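Bench notebook, September
Sorting and storage, room 2

Started 8:40. Coffee first, then the card boxes.

Still on the question of whether the wooden organizer is worth keeping. The Mandance people swear by theirs and say it cut their reshuffling time way down. I have asked twice how they timed it and have not gotten an answer, so I am treating that as a feeling they have. Our own stock is 274 picture cards in the working set, the ones with the tree prints and white borders plus the older plain ones, and before the organizer they lived in a shoebox with a rubber band. The shoebox was ugly. I am not convinced it was slower.

What I wanted from today: do the cards stand up on their own in the slots, can you get one out without dragging its neighbor along, and does the glossy side pick up fingerprints as badly as I think it does.

Slots first. A card put in straight is fine. A card put in at a lean stays at a lean, and then the next one leans on it, and by the end of a row the whole thing looks like a bad fence. The Nolero catalog page says the slots are cut to "hold any standard card upright." Ours are standard as far as I can tell. Maybe their idea of upright is looser than mine. I tried a folded strip of paper behind the row and that helped more than anything the organizer does by design. 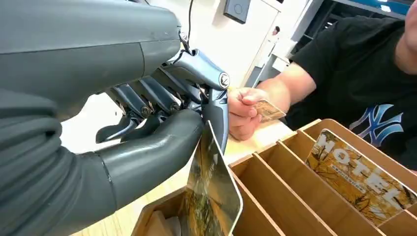
Getting cards out is the other half. Pinching by the top corner works if the card is sticking up enough. For the small ones it isn't always enough, and then you're digging with a fingernail, and the nail leaves a mark on the border. Two of the cards in the working set already have that mark. I pulled them and put them in the envelope marked B. If the envelope gets thick, the organizer goes back in the closet and I will say so in the write-up.

Gloss: yes, fingerprints, and worse on the dark prints than on the yellow ones. Somebody wrote in the margin last month that the Yüksel stock has a "no-smudge" finish. I wiped ten cards with the gray cloth, handled them the way anyone would, and looked at them under the desk lamp. Smudged. Either the finish wore off or it was never there. I'd want to see an unopened pack before blaming us.

Also the prints are too alike. Trees in olive, trees in golden brown, more trees. For a sorting task that is asking for trouble, and when someone puts one in the wrong slot I can't tell if it's a mistake or just a reasonable reading of a bad picture. Whoever ordered these liked fall colors. Next order should have pictures that differ by more than the season.

Break.

After the break, floor. The carpet complaint has come up again, so I'm writing it down properly this time. Things that land on it are hard to pick up and, depending on color, hard to find. Gray with flecks hides anything small and gray, and most of what we own is small and gray. The discs are the exception. White on that carpet you spot from the door. So the claim that "everything gets lost on the floor" is too broad. Screws get lost on the floor. Discs don't.

Flat things are a different problem. A disc lying flush gives you no edge to get under, and the pile isn't deep enough to push down beside it. On the tabletop you can slide it to the edge and catch it there. On carpet it won't slide, it just rucks along.

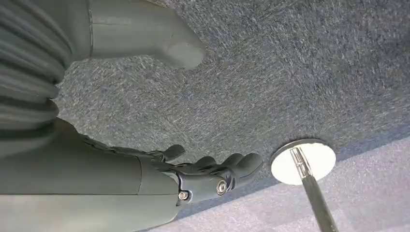

Round white disc on the flecked carpet, hand just beside it, palm side down.

Vakico quoted us for hard floor tiles to cover this corner. 2,000 for the lot, fitting extra. The quote says the tiles "eliminate pickup issues," which I doubt very much. A disc flat on a hard tile has the same missing edge, it only slides better. Before spending that I'd like to try a cheap rubber mat for 30 and see if it makes any difference at all. If a mat does nothing, tiles will probably do nothing too, only for more money.

Other option is to stop putting discs on the floor. I suggested this in the spring and was told it wasn't the point. Fair enough, but I still think half of what we call a floor problem is a where-we-put-things problem.

To do:
strip of card stock behind every row in the organizer, not paper, paper sags
check envelope B at the end of the week
ask Mandance again about the timing, in writing
unopened pack from Yüksel, if there is one
mat, gray is fine, NO flecks

Stopped 4:15. Lamp bulb is flickering again, I changed it in July.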